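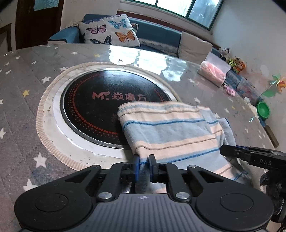
Trastton Family Rentals
Home safety check, unit 121
Date of check: 09/05/2026
Marks used: OK / Fix / Ask guest

1. Cooktop and the surface near it

1.1 Nothing is lying on the cooktop plate. Fix
Comment: A folded striped cloth is on the lower right part of the black plate and also on the mat. Please keep every cloth away from the plate, even when nobody is cooking. I moved it to the kitchen drawer.

1.2 The mat is suitable for heat. Ask guest
Comment: I did not find any label which tells the maximum temperature. The mat is cream color with a ribbed striped border. Until we know more, hot pans should go on the metal stand.

1.3 The clear covering is flat and does not slide. OK
Comment: I pushed it with my hand from two sides and it stayed in its place.

1.4 Cord and plug have no damage. OK
Comment: The cord is long enough and does not cross the walking path. Switched off at the wall after the check.

2. Bed and baby textiles

2.1 No loose plastic on the bed. Fix
Comment: A clear plastic sheet covers a part of the starry bedding. I understand it protects from spills, but it is not safe for a small child to sleep near it. It must be taken away before the child goes to bed. The Nakpan waterproof pad from the store room can be used in its place, under the sheet.

2.2 Clothes and towels have no loose threads. Fix
Comment: The light blue striped one with the hood is frayed at one edge. Long threads can go around small fingers, so please cut them and sew the edge before the next use. The white tape with "HONE BABY" and little hearts should be pulled gently by hand to test the stitches.

2.3 Spare cloths are not left where the child sleeps. Fix
Comment: There is a folded plaid cloth, blue and white. Put it on the shelf. 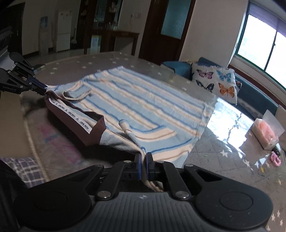 3. Other points

3.1 Smoke alarm gives sound. OK
Comment: Tested two times. New battery is planned for December.

3.2 Window lock closes completely. OK
Comment: A little hard to turn. I put one drop of oil.

3.3 First aid box is complete. Fix
Comment: The burn gel is missing. Ordered from Prinduto.

Next visit: after items 1.1, 2.1, 2.2, 2.3 and 3.3 are done. Item 1.2 stays open until the guest answers.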